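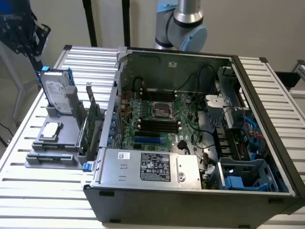
4. Desmontaje interno y preparación de la placa base

Este apartado se aplica a las torres de sobremesa de la serie Prevach con placa de doble banco de memoria. Antes de empezar, complete el apartado 3 (apertura de la carcasa y retirada del panel lateral).

Tiempo estimado: 20 minutos.

Material necesario
Destornillador Phillips n.º 2
Pulsera antiestática con cable de toma de tierra
Soporte de piezas Holeo
Bolsas antiestáticas y etiquetas adhesivas
Alcohol isopropílico y paño sin pelusa

PRECAUCIÓN: Apague el equipo, desenchufe el cable de red y mantenga pulsado el botón de encendido unos segundos antes de tocar el interior. La fuente de alimentación puede conservar carga después de desconectarla. No abra nunca la carcasa de la fuente.

4.1 Colocación de la torre

1. Tumbe la torre sobre el banco con el interior hacia arriba.
2. Compruebe que la carcasa apoya por completo y no se balancea. En los bancos de perfiles, retire antes los tornillos sueltos que hayan quedado en las ranuras.
3. Coloque el soporte de piezas a la izquierda de la torre.
4. Póngase la pulsera y conéctela a una parte metálica sin pintar de la carcasa.

4.2 Unidad de disco y caddy

1. Desconecte del disco el cable de datos SATA y el de alimentación. Tire siempre del conector, no de los hilos.
2. Presione el cierre azul del caddy y extraiga el conjunto sin girarlo.
3. Deje el disco de pie en la ranura trasera del soporte, sin sacarlo del caddy.

Nota: El disco se entrega al taller con su caddy. Si falta el caddy, anótelo en la hoja de entrada; el repuesto tiene la referencia Ackroyd 446.

4.3 Tarjetas de expansión

1. Retire el tornillo que sujeta el bracket metálico de la tarjeta a la parte trasera. En algunos modelos lleva una pestaña en lugar de tornillo.
2. Si la ranura tiene pestillo, ábralo con el dedo.
3. Sujete la tarjeta por los bordes y tire de ella en vertical. Si no sale, vuelva a revisar el pestillo – no haga palanca contra la placa.
4. Ponga la tarjeta de canto en una ranura central del soporte. El hueco plano de la parte delantera queda para las piezas que deben ir tumbadas.

4.4 Memoria y procesador

1. Abra los pestillos blancos de los dos extremos de cada ranura de memoria y retire los módulos.
2. Guarde cada módulo en una bolsa y escriba en la etiqueta el banco y la posición. Al montar, deben volver al mismo sitio.
3. Desmonte el disipador según la hoja que acompaña al modelo. Afloje los tornillos en cruz, media vuelta cada vez.
4. Limpie los restos de pasta térmica con el paño y un poco de alcohol. Espere a que se evapore.
5. Baje y desplace hacia fuera la palanca del zócalo, levántela y abra el marco de retención.
6. Extraiga el procesador en vertical, cogido por los bordes, y guárdelo en su estuche.
7. Cierre el marco y la palanca sin forzarlos. Si tiene la tapa de plástico del zócalo, colóquela.

PRECAUCIÓN: No toque los contactos del zócalo ni sople sobre ellos. Una placa con contactos doblados no se admite en garantía. No deje herramientas apoyadas sobre la placa mientras el zócalo esté sin procesador.

4.5 Fuente de alimentación

1. Antes de desconectar nada, anote el recorrido de los cables y los datos de la etiqueta de especificaciones.
2. Presione la lengüeta del conector de alimentación y sáquelo de la placa base.
3. Quite los tornillos de la fuente y consérvelos juntos en una bolsa aparte.
4. Levante la fuente con las dos manos. Aparte antes los cables que crucen por encima de las ranuras de memoria.

Nota: No despegue las etiquetas de código de barras de la fuente ni las pegatinas de la carcasa. Plilgate las utiliza para comprobar la procedencia del equipo, y sin ellas se devuelve el lote.

4.6 Comprobación antes de seguir

Todas las piezas retiradas están en el soporte o en una bolsa etiquetada.
No quedan tornillos sueltos dentro de la carcasa.
Los cables SATA están recogidos junto a la jaula de discos.
La hoja de entrada recoge las piezas que faltaban al abrir el equipo.

Si va a sustituir la placa base, continúe en el apartado 5. Si solo va a cambiar el procesador o la memoria, pase directamente al apartado 11.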